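Brudus Verlag is looking for test readers
English-language historical novels, winter reading round

Brudus is a small publishing house in Steinbach. We publish historical fiction, mostly in German, and since three years also a short list of novels in English. For the next round we look for 19 readers who will read a manuscript before it goes to the final edit and tell us in writing what they think of it.

The manuscript is a first novel of 326 pages. It takes place in a river town in the winter of 1783 and 1784, during the great flood, and follows a ferryman's widow who takes over the license of her husband against the wish of the town council. There is a love story in it, but it is not the main thing. The author, Nele Pfeiffer, has worked on the book for nine years and has rewritten the second half two times. She knows that it will be read by strangers and she wishes for open answers.

What we ask from you

You read the full manuscript in six weeks. You keep short notes while you read, and at the end you fill in our reading form, which has four pages. We also ask for one letter to the author, of one page or a little more. The letter can be friendly or not so friendly, but it should speak about the book and give page numbers where possible. "I did not like the middle" does not help her very much. "I stopped believing the brother on page 140" helps a lot.
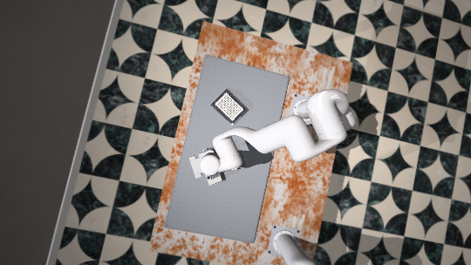

We care a lot about how a novel treats the things people live with. A historical story can have all the dates correct and still feel empty, when no one in it ever sits at a real table. Marlene Reuter, who edits our English list, likes to give new readers a small exercise before they start: take a plain surface and write three sentences about it as a person from your favorite novel would see it. A tabletop in rusty orange and cloudy white, with a gray mat laid into it, would be good enough for this. A sailor would maybe think of salt and old iron, and a cook would ask how to clean it. Please include your three sentences in the application. They can be about any surface you like, and we do not give marks for style.

Who can apply

You should be 18 or older and read English with comfort. It does not have to be your first language - it is not mine. You do not need a degree in literature and you do not need to know the 18th century. We would be glad to have some readers who normally read crime or science fiction, as they often notice where the tension is lost. Two places are kept for people who work on rivers or in harbors, in any job.

We cannot accept relatives of the author or persons who are employed at another publishing house at the moment.

What you receive

Each reader receives 200 euros after the form and the letter have arrived, one signed copy of the finished book, and your name in the acknowledgments if you want it there. The manuscript is sent on paper. If you prefer a file for your e-reader, write this in your application. All readers sign a short agreement that the text is not passed on or discussed online before the book is out.

In March we will hold one evening in our rooms in Steinbach, where readers can meet the author. Coming is optional, and we pay the train ticket in second class.

How to apply

Please send an email to Dirk Fuchs at our reading desk with the subject "Test reader". Write a few lines about yourself, the last three novels you have finished (also the bad ones), your three sentences, and your postal address. A CV is not necessary.

The last day for applications is 23/10/2026. You will get an answer from us in both cases, yes or no. Questions about the agreement or the payment also go to Dirk.

Rainer Dreßler
Brudus Verlag, Steinbach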